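What the arm changed in the test room

Posted 2023-03-16

I have worked in product testing at Meireles since before the arm came in. We check housewares and play kitchen sets for clients, mostly for handling and wear. Until last August all of it was done by hand: pick up the pan, put it down, log it, pick it up again. A standard handling run is 1000 cycles per item. Two people could finish one item in a shift if neither of them took a long lunch.

Now the repeat cycles go to a Kinova arm running control software from Trultico. A few people from the other site have asked what the job looks like with it, so I am writing down what I know.

Hours

The cycles are slower per pick than a person. A trained tester beats the arm easily for the first hour. After that the tester slows down and the arm does not. In the first full quarter we logged 2530 completed runs on small items, and I did none of the lifting for them. My wrist brace is in a drawer.

What replaced the lifting is setup. A layout takes 30 minutes if the items are rigid and have an obvious grip point. Cloth takes longer. A folded towel has an edge the fingers can close on, but the edge moves every time the towel is put down, and the grip has to be worked out again. Knitted things are worse. Plush is forgiving in the grip and bad in the release, where it tends to hang on one finger.

Skills

The old job needed patience and a decent hand. The new one needs someone who can read a fault log and tell whether the problem is in the sensor, the grip or the item. Four of us took the Beren course, which covers safe stops, zone limits and basic path editing. It does not cover mixed tables, where hard and soft items sit close together and partly hide each other. We learned that part on the floor, and our notes on it now run to 84 entries.

Pay moved up one grade for those who took the course. Two testers did not want it and went to packaging. I think they should have been offered more than one date for it.

Mixed tables

The layout below is the type that takes up most of my week. Cookware is mainly to the left, with the black lid overlapping the small frying pan. The blue towel and the bowl of plush food are to the right.
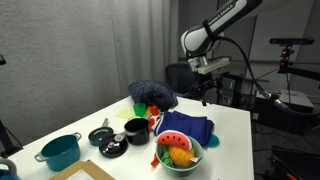

What I would ask for

More setup time in the schedule. It is still planned as if setup were a small task at the start of the shift, and on mixed tables it can take over half of it. Trurkus, our scheduling tool, has no field for it, so it gets booked as idle time. I have asked for a separate code twice and the request is still open.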